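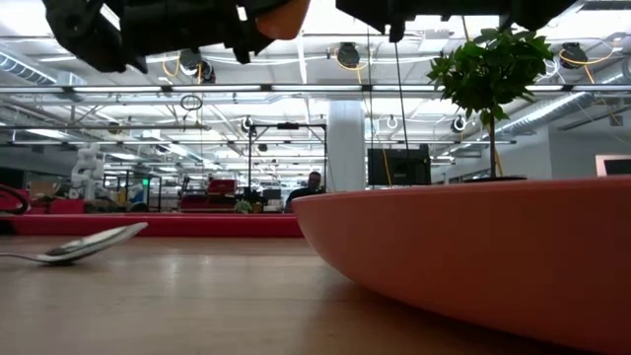 August 2023

This week I was on duty for the table cell again, and I promised Maite Bravo to write my notes in a readable form. She takes over the cell from me soon, and the old notes are mostly in my head.

For those who did not read the earlier posts: we have a wooden table in a black extrusion frame, with two arms and a red tray. The task is to set the tray with a plate, a fork, a spoon. We call the cell Rodent. The name is older than me and I don't know the story.

## Fingers

I always begin with the fingers, before I touch any software. Power off, then I close each gripper by hand and look at the line where the tips meet. If I see light between the tips, one finger is loose on its carriage or the print is worn. A fork handle is thin and will find this gap very quickly.
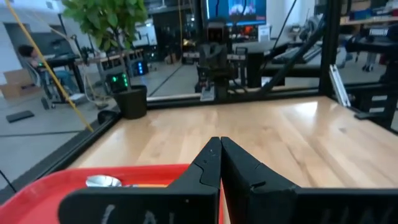 A few scuffs on the flat side do not matter. I change a finger only when the edge of the tip gets round, or when the screw hole becomes oval. Please tighten the screws with the short key and stop when you feel resistance. In February I used the long one and split two fingers in the same morning, and Remedios Calvo had to print new ones during her lunch.

After a change, the gripper must learn its closed position again. Our script, Kerkus, asks for this, but it accepts also the old value if you only press Enter. So do not only press Enter. On the left gripper my good value is now 617, on the right one 224. When yours is far from this, check the screws again before you save.

## Cables

The wrist cable needs a loop big enough that the wrist can turn to both ends without pulling. I move the arm slowly with my hand through the full range and I watch the connector, not the arm. If the connector moves even a little, I give more cable and close the tie again.

Then both arms go over the tray at low speed, the left one from its side and the right one from its side, and I keep one hand near the stop button. 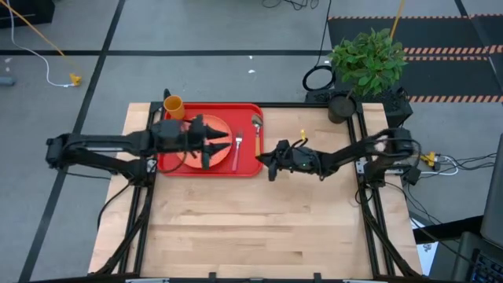

## Table positions

The tray goes close to the far edge, left of the middle. I wanted to put tape marks for it, but Remedios thinks the tape will confuse the cameras, and we did not finish this discussion. For now I compare with the reference picture on the screen.

The spoon is more difficult than the plate. When it lies on the bare wood, the right arm has to come low, and any error in the wrist is visible there first. I use it as a last test: fingers open, stop beside the tray, look from the top if the height is correct.

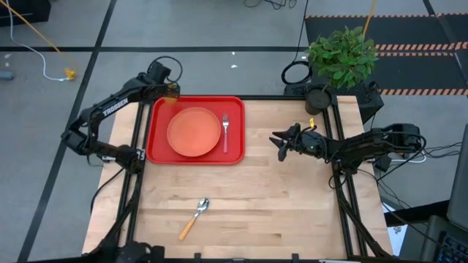 If the height is wrong by a few millimeters, don't correct it in the task file. I did this for a long time and it made everything worse, as the next person corrects it back. Go to the shoulder and check the mounting bolts on the rail. They become loose slowly - maybe from vibration, I am not sure.

The log of last month has 1193 cycles and 58 stops. Most stops were from the right gripper before I changed the fingers, so I hope the next log will be nicer. I will put the number under this post when I have it.

Maite, the short key is in the drawer with the spare fingers. The bag with the word "Barroso" on it is the old print, please don't use those.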